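Lolilix (TV series)

Lolilix is a streaming comedy-drama series about the staff of a failing celebrity gossip website. Produced by Haugen for the Jalleo streaming service. Two seasons, both set in the same fictional coastal town, Skida, where the main cast covers the comings and goings of actors, singers and reality stars who rent summer homes there. The show is known for its fast dialog, its long phone call scenes, and a holiday special that upset a good part of its audience.

Not to be confused with the pop single of the same name, used over the end credits of season one and released separately.

Premise

Lolilix is the name of the website. It started as a fan page for a soap opera and grew from there. By the first episode the site is behind on rent, has lost most of its readers, and is running on tips phoned in by hotel workers. The editor wants to sell. The deputy editor does not. Most of season one is the fight between those two, with a celebrity breakup story running underneath.

The breakup is between a film star and a retired tennis player, both made up for the show. The site gets hold of the divorce papers before anyone else and sits on them for three episodes. Whether to publish is the main question of the season. They publish.

Season two picks up after a gap. The site has a new owner, the office has moved above a bakery, and the film star is now suing. Lighter in tone than the first, with more time given to the junior writers. The tennis player, barely seen before, becomes a regular.

Production

Haugen had made mostly game shows and red carpet coverage up to that point. Lolilix was its first scripted series. The idea came out of a pitch for a documentary on tabloid photographers, which was dropped when access fell through, and the research was folded into scripts instead. Early drafts were set in a big city. The move to a small resort town came late and was mostly about money, altough the writers have since said it fixed the pace of the show as well.

Jalleo picked up the series on the strength of a table read. No pilot was shot. Season one was made as a single block, all episodes out of order, grouped by location. This led to some continuity slips that fans like to collect: the deputy editor's haircut changes twice in one conversation, and a wall calendar in the office is on November in scenes meant to be high summer.

Skida does not exist. Exteriors were put together from several harbor towns, with the hotel lobby and the newsroom built on a stage. The newsroom set was kept between seasons, then partly taken apart for the move above the bakery. The same desks are used in both.
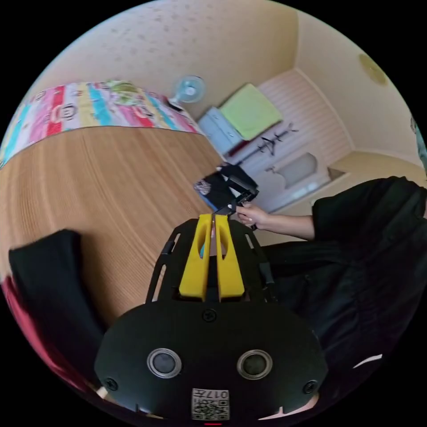 SKIDA, 5/20/20 — the line that opens the first script, and the first thing on screen in episode one. Every episode after that starts the same way, with the dateline of whatever story the site is running, typed out letter by letter over black. In season two the typing gets faster as the lawsuit gets closer. A mistake in one of the datelines (the town name spelled with two d's) was left in and later written into the plot, as proof that a rival site had been copying.

The newspaper prop used in the finale was printed in full, all pages, with real articles by the writing staff. 300 copies. A few were given away through a contest on Jalleo, the rest went to cast and crew.

Release

Both seasons were released weekly, two episodes at launch and then one at a time. Jalleo does not give out full viewing numbers. The service did say that 4000 people joined the live chat for the season one finale, a small figure next to its reality shows but a high one for a scripted series on the platform at the time.

The holiday special came between seasons. Feature length, mostly a musical, and only loosely tied to the main story. It ends with the editor leaving town, something the second season then ignores for four episodes. A fan petition asking for the special to be declared non-canon closed with 3405 signatures. Haugen never responded to it directly, but a character in season two is seen throwing out a stack of signed letters.

Reception

Reviews of the first season were mixed to good. Praise for the cast and for the phone call scenes, which were done with both actors performing live in separate rooms. Complaints about the slow middle stretch and about how little the film star is given to do. The second season was better recieved overall, the courtroom episode in particular.

The divorce plot drew comparisons to several real celebrity splits. The writers denied basing it on any one couple.

Music

The score is mostly piano and drum machine. "Lolilix", the single, plays in full only once, in the season one finale. Shorter versions are used elsewhere. The holiday special has its own soundtrack album, sold as a download, with two songs that were cut from the broadcast version.

Future

A third season was outlined but has not been ordered. The newsroom set is in storage. A spin-off following the rival site was in talks at Haugen for a while, no scripts have been confirmed.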